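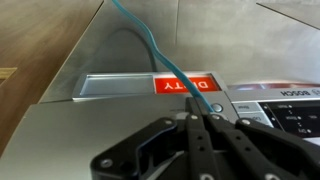

Why does a boat float when a dropped spoon sinks? Drop a spoon in the bath and it goes straight down, looking rather smug. A ferry weighs far more than a spoon and stays up all day.

The trick is shape. A boat is mostly a big bowl of air, and it shoves a lot of water aside. The water shoves back.
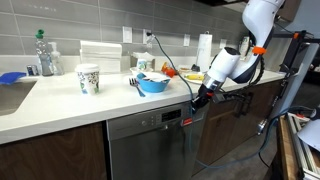 The ferry Hillum has 188 seats and a very rude horn. When all the seats fill up, she sits a little lower and pushes away more water, until the push matches her new weight. 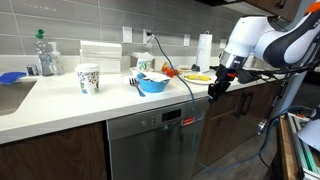

What happens if water gets inside?
The boat gets heavier and sinks lower. Sailors dislike this, so they carry pumps.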